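The paint table, finally sorted

I spent most of an evening in June going through the paint at the workshop. It had been on my list since we moved the tables, and the pile had reached the point where I bought a second white because I couldn't find the first one.

Most of what we have is squeeze-bottle craft paint. Some of it came with me from the old place on Gremetti Street, and a lot of it Tin-yau Kan passed on when she switched to watercolor. There were duplicates of nearly everything except yellow, which we go through faster than any other color.

I started by taking every bottle out and giving it a shake. If I could hear or feel the paint move, it stayed. If not, I opened it and poked it with a skewer. Thick but smooth is fine, and a little water brings it back. Rubbery or grainy goes in the trash. I threw out 11 bottles that way, including a blue I had been saving for no reason I can remember.

The caps took longer than the paint. Flip caps clog at the hole, and then people squeeze harder and get a puddle. I soaked the bad ones in warm soapy water for an hour and cleared them with a pin. Three wouldn't come clear, so I took caps from the bottles I was throwing out. A few colors now have a cap that doesn't match.

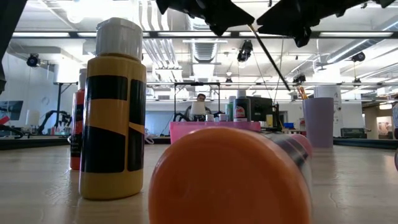
I went back and forth on how to store them. Hok-lam Shih wanted a wall rack, and I looked at one from Clekska, but it was more than I wanted to pay and the slots were too narrow for our bigger bottles. For now the small ones go in plastic trays that can be carried to the table and put back on the shelf afterward. The large bottles stand on their own. I'd like to keep them upside down so the paint stays near the cap, but they fall over if anyone bumps the table.

Brushes are in cups, handles down, once they're dry. While people are painting they end up whichever way, and I've stopped saying anything about it. What I do ask is that nobody leaves them standing in water. We lost almost a whole set of rounds that way last winter. The ferrules came loose and the bristles stayed bent.

Still on the list: a new yellow, a bigger bottle of black, and something to cover the table for the kids' session. I have a roll of brown paper left, but it tears when it gets wet. If you have used a wipe-clean cloth that holds up to acrylics, leave a comment and tell me which one.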